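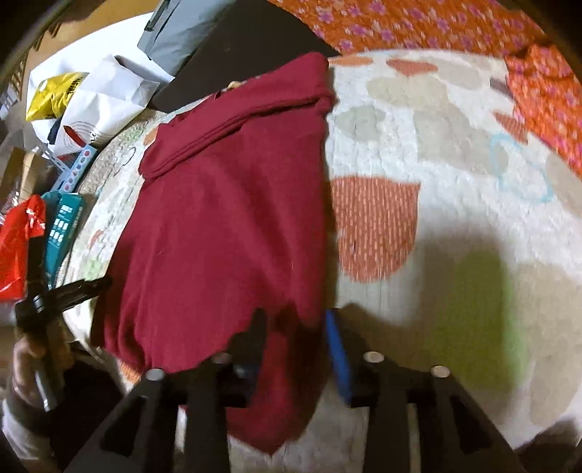

Larkthorpe Home Skills: progress report to the Bostora Fund
February 18, 2024
Prepared by Wenjie Zou

Hello all, and thank you for being so patient with me over the October report, which I know arrived late and in the wrong format (this one should open properly!).

We've now reached the bedroom part of the programme, and it has been a much bigger job than I let on in the application. I'd written it up as "making beds and putting clothes away" and given it a couple of lines. Well. Clothes left on the bed have taken up most of our time this winter, and I'm glad they have, as it's the bit people keep asking us for help with.

We work on a bed that's made up the way a bed at home would be, with a white quilt with a printed pattern and orange floral fabric along the top and down one side. Mingxuan Fan wanted plain sheets to begin with, so that everything would show up nicely. I held out for the patterned things and I still think I was right, although a dark maroon piece bunched up in the middle of that quilt is easy enough for anyone to spot. Pale things are another story. We lost a cream vest for most of a morning.

The first lesson is simply finding the hem. When something knitted has been dropped in a heap, the top tends to fold over on itself in thick layers, and people go straight for the lump and end up with a bigger lump. So we start from the loose edge, pull it flat towards us, and work upwards from there. Mingxuan has written this up as a one-page sheet and I've been through it with a red pen, so please ask if you'd like a copy.

Numbers, as I know you need them. We planned 60 sessions for the year and have run 38. Two were called off when the heating failed, and we'll make those up before Easter. Spending is on track apart from bedding, where I've gone over a bit. The second quilt came from Enton and was dearer than the one I'd priced, but the cheap one went lumpy in the wash and I couldn't face buying it again.

What hasn't gone so well is the folding. Everybody can get a jumper flat now, but sleeves are still a muddle, and the Kang Street group does them a different way from the Monday group. I'd like to settle on one method before we print anything.

Next up is changing the quilt cover, which I'm slightly dreading, and then drawers. Could you let me know whether the storage boxes can come out of the equipment line, or do I need to ask separately? I'm happy to chat on the phone if that's easier.

With warm wishes,
Wenjie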